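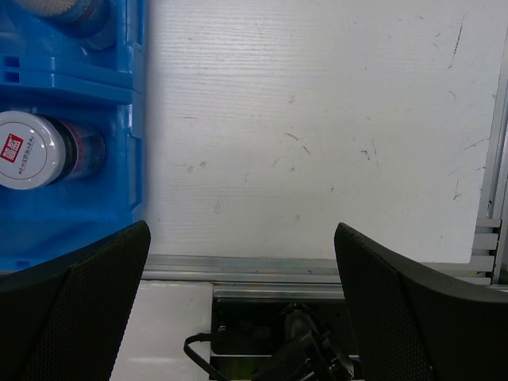 Every seller of robot software now promises that its planner can "reason" about a task. I have spent long enough with Nelent, a small firm that writes planning software for two-armed cells, to be wary of the word. Its current task sounds like something a bored child could finish: take jars and bottles from a table and sort them into a bin, and take them out again on request. A jar lying on its side in a blue crate, white lid facing left, is a fair sample of what the software must deal with. It has to decide where the jar ends and the crate begins, which way the thing points, and whether the fingers will fit down beside it.

The planner is called Flidska, and it works in layers. A vision model guesses what is on the table. A second program turns those guesses into a list of moves. A third, bought in from Guzmán, works out the joint angles and tries to keep two arms from hitting each other. When I asked which layer causes the most trouble, I got a different reply from each desk. All of them were plausible.

Shiny things are my own favourite suspect. A depth camera likes dull, matt surfaces, and kitchens and stockrooms are full of the other kind.

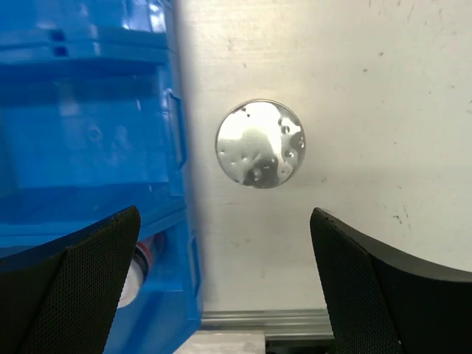 A reflective metal disc, speckled and bright with highlights, beside the blue crate.

Nelent's answer to glare is to look twice from different angles and compare. That is sensible, and slow. The firm's log for July lists 443 attempts under the label "completed", and I wanted to know what the label covered. It covers any run in which the planner reached the end of its own list. Whether the jar was where the customer wanted it is held in another file, which I was not shown.

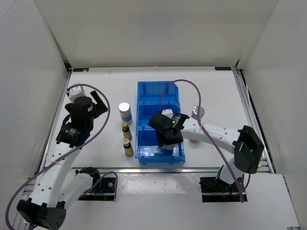 Do two arms make the job easier to plan?
They make it harder. Each arm becomes a moving obstacle for the other, and the planner often gets round this by parking one while the other works, so you pay for two arms and get the pace of one.

Rollside, a rival, sells a single-arm system with a far duller planner. It runs fixed routines and stops when it is confused. I know which of the two I would rather be called out to mend.

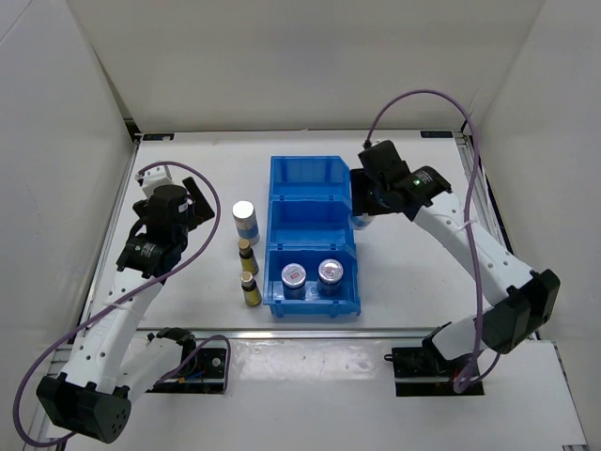 What a buyer should ask for

Ask for the failures, sorted by layer, and the rule used to count them. Ask what happens when a bottle is swapped for one the vision model has never met, and ask to choose the bottle yourself. Then ask how long a person spends resetting the table between runs, and whether that time appears anywhere in the quoted figures. At Nelent it does not, though I was told the next release of Flidska will record it.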